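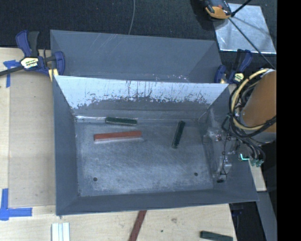

1/ Cubetas metálicas sujetas a la mesa con sargentos. Hilo técnico sobre cómo fijar dos recipientes grandes a un tablero de madera sin taladrar ni el tablero ni la chapa.

2/ Punto de partida: una cubeta gris vacía apoyada en un tablero liso desliza con muy poca fuerza lateral. Si dentro se mueven piezas macizas, cada golpe contra la pared la desplaza. En una tarde puede acabar bastante lejos de donde empezó.

3/ Primera prueba: cinta de doble cara bajo el fondo. Aguanta el empuje horizontal pero no el vuelco, y deja residuo en la madera. Tardé más en limpiar el adhesivo que en montar todo lo demás. Descartada.

4/ Segunda prueba: lámina antideslizante de 2 mm. Mejora el rozamiento. Problema: bajo carga repetida la goma cede, la cubeta queda ligeramente inclinada y las piezas se van hacia un rincón. La sigo usando en cajas pequeñas.

5/ Solución actual: un sargento a cada lado, en azul y negro, en la zona donde están las dos cubetas. Aprietan con gatillo, se sueltan con una mano y no dejan herramienta suelta encima de la mesa.

6/ Las almohadillas importan más que la fuerza nominal. Mordaza desnuda contra chapa fina = abolladura en el borde. Con la almohadilla puesta se reparte la presión. Revisarlas de vez en cuando: se endurecen y se caen sin avisar.

7/ Orden de apriete. Presentar las dos cubetas. Primer lado a media presión. Segundo lado a media presión. Comprobar escuadra. Apretar del todo, alternando. Si se aprieta un lado hasta el final antes de tocar el otro, la cubeta gira y hay que empezar de nuevo.

8/ Sobre el contenido. En la de delante hay tres bloques: uno largo, rojo ladrillo, y dos más cortos, verde oscuro. Los dos verdes son de longitud parecida. Combinar un largo con varios cortos permite comprobar enseguida si la pieza grande cabe en cualquier orientación.

9/ La pared inclinada ayuda: lo que cae cerca del borde tiende a bajar al fondo plano. Desventaja: una pieza larga puede quedarse con un extremo levantado y el otro apoyado. Se corrige a mano y se sigue.

10/ Desgaste. El fondo está rozado, con zonas más claras y turbias en el centro. No afecta al uso. Danica Vávra me preguntó si convenía pulirlo y mi respuesta es no: un fondo brillante devuelve la luz del techo y cuesta más distinguir los bordes de lo que hay dentro.

11/ El fondo lleva además dos agujeros redondos cerca del lado delantero. Quien guarde tornillería suelta en una cubeta así, que ponga antes una bandeja o los tape. Con bloques de este tamaño me dan igual.

12/ Limpieza: paño de microfibra y agua con unas gotas de jabón neutro, secar después. Nada de estropajo metálico. Las motas blancas pegadas a la pared, con espátula de plástico.

13/ Preguntan por la referencia de las cubetas. Las compré de segunda mano en un lote de Kelmendi, sin ficha ni etiqueta. Si alguien tiene el catálogo de Hetik con las medidas de las tapas, que me escriba. Queda pendiente probar un tope de madera atornillado a un listón, en agosto.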